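Cloth notebook, back bench
Tuesday, started after lunch

Second look at the navy from Tokgöz, the one Ballgate wants for the table covers. The swatch card says it "folds flat, sheds lint and recovers from packing without pressing." That is a lot to ask of one cloth and I didn't believe it when the card arrived. I believe a little of it now.

What I have: six cut pieces, all from the same bolt, hemmed on the long edges with the ordinary navy thread, raw on the short ones. The lot weighs 1,040 grams on the parcel scale, before washing. I meant to weigh it again after the wash and didn't, so anyone hoping to read something into that figure should wait until I do.

Washed everything on the cool cycle last week and line dried it indoors. Shrinkage I can't speak to. I marked the pieces with chalk and the chalk came out, as chalk does. Next time a thread tack in each corner. I have written that in this book before, and will probably write it again.

Handling. It is softer than the swatch led me to expect, and the swatch was pressed, so it would be stiffer. The heather is fine enough that from across the room you'd call it plain navy. Ballgate asked for plain navy in the first place and somebody talked them into this, on the grounds that a heather hides marks. I'd like to see what kind of marks. It hides a water drop reasonably well once the drop has dried. It does not hide white lint at all. One bit of fluff and your eye goes straight to it.

On the lint claim: I rubbed one piece with a white cotton tea towel, same number of strokes up and down as for the old black twill, then shook both out over the sink. The twill kept more. The navy kept plenty. If the card had said "sheds lint better than your worst cloth" I would sign it. As written, no. Also the towel was a new one and new towels give off fluff like a dandelion, so the test was harsh. I'll repeat it with an old towel, and I'll be surprised if the conclusion moves much.

Folding. The instructions that came with the Broltari shelf boxes say to fold in half lengthwise, in half again, then in three, and the bundle stands on edge in the box. Tried it on the white bench top, where you can at least see what the edges are doing. Findings, in the order I hit them:

First fold is fine. The cloth lies where you put it and the hems line up if you start at the seam end and work away from you. Starting from the raw end, it wandered on me each time.

Second fold is where it gets annoying. The upper layer slides on the lower one, and by the time the corners agree there's a soft bunch along the bottom edge that has to be smoothed out by hand. You can chase that bunch from one end to the other and never get rid of it. I did it properly once by lifting the whole lower edge off the bench and letting it drop, and then couldn't repeat it.

The folding in three is fine if the second fold was good. If it wasn't, you get a fat side and a thin side and the bundle leans over like a tired book. The Broltari leaflet shows a perfect brick. I suspect there's cardboard inside the perfect brick. I tried a piece of cereal box and got a very nice brick too.

A note on the bench. White is right for dark cloth, no question. You see the edge, you see the gap at the corner, you see every thread you forgot to trim. It's also the reason the navy looks so much worse than it would on a wooden table, so allow for that before getting upset. Under the daylight lamp the white glares so badly that the hem line gets lost altogether. Turned the lamp toward the wall and it was better. I would leave it that way, though whoever uses the bench for cutting will want it back.

Recovery. This is the claim I was ready to be rude about. Left a folded piece under the heavy pattern book for the length of my lunch, opened it up and hung it over the rod. Creases clear as anything. After 10 minutes hanging, the lengthwise crease had softened and the short ones hadn't. By the time I'd made tea and answered two emails the short ones were still there, though you'd have to stand close. So it recovers, slowly and in part. For a table cover that gets pulled tight at the corners, it might do. For anything that hangs free I'd want an iron nearby.

But lunch is not packing. Ballgate's covers will sit in a box for weeks, in a van, possibly under folding chairs. I have put one piece in the bottom of the fabric drawer with everything else on top and it can stay there until the end of January. If it opens flat after that, I will come back and write a nicer paragraph.

Other folds tried. Rolling: no creases to speak of, but a roll of this cloth won't stay rolled without a tie, and a tie leaves a waist. Loose stacking, folded only once: best result for creases, takes up half the shelf. Folding right side in: makes sense for lint, since the outside of the bundle is what picks everything up, and it cost me nothing but remembering to do it. I'd make that the rule whatever else we settle on. The right side is the one where the hem shows a single line of stitching. It's hard to tell otherwise, and I had one piece inside out for half the afternoon before I noticed.

I also want it noted that the seam allowance on the short ends matters more than the card allows. Raw ends fray a bit with each fold and the frayed threads are what you then spend your time picking off the bench. Over three folds and unfolds, the raw piece was shedding enough of its own thread to make the lint test silly. So part of what I blamed on the tea towel may have been the cloth. Hem all four sides before testing again.
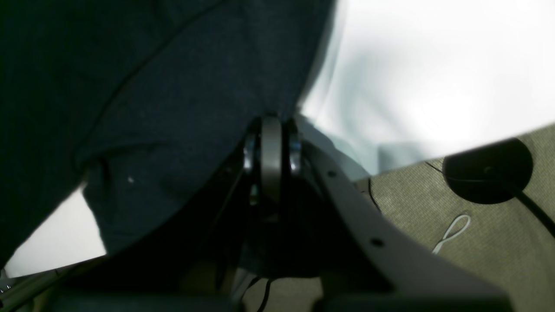
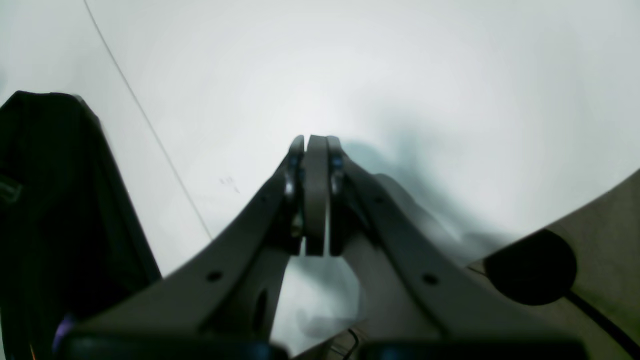

Which leaves the question of what to tell Ballgate. They would like a yes. My inclination is to tell them the color is good, the weight is good, the cloth washes without drama as far as the eye can judge, and the rest of the card is salesmanship. They can have the covers in this navy if they accept either an iron or a bit of patience at the other end. I won't tell them it needs no pressing. If they open a box half an hour before a reception and find a grid on every table, it's our phone that rings.

There's also the plain navy, the one they asked for. We have the end of a bolt on the rack and I'd like to put it through the same afternoon before anyone decides. It's heavier and I expect it to fold better and recover worse, but I expected the heather to recover worse than it did, so my expectations aren't worth much today.

Price I'm leaving out of it. The quote from Tokgöz was for the full roll and what we need is some way short of a full roll, and I've seen how that conversation goes.

To do, not in any order:

Reweigh the pieces, dry, on the same scale.
Thread tacks in the corners, then measure, then wash.
Hem the short ends.
Old tea towel for the lint test. Not the one with the burn.
Plain navy off the rack, same folds, same bench, lamp still facing the wall.
Ask whether the Broltari boxes come in a longer size. Half the trouble is that the box wants a fold in three and the cloth would be happier with two.
Leave the drawer piece alone. This means everybody. There is a note on it.

Later, before closing up: went back to the piece hanging on the rod. The short creases are fainter but I can find them with a fingertip, and when I turned it against the window light I could see them too. Gave it a light spray of water and smoothed it down with my palm, and that took out most of what was left. A spray bottle is less bother than an iron, and perhaps that is the offer to make. It does mean somebody has to carry a spray bottle, fill it, and not spray the heather so heavily that it dries with a ring. I tried the heavy version on a corner to see. There's a ring. I'll look again in the morning before I call it permanent.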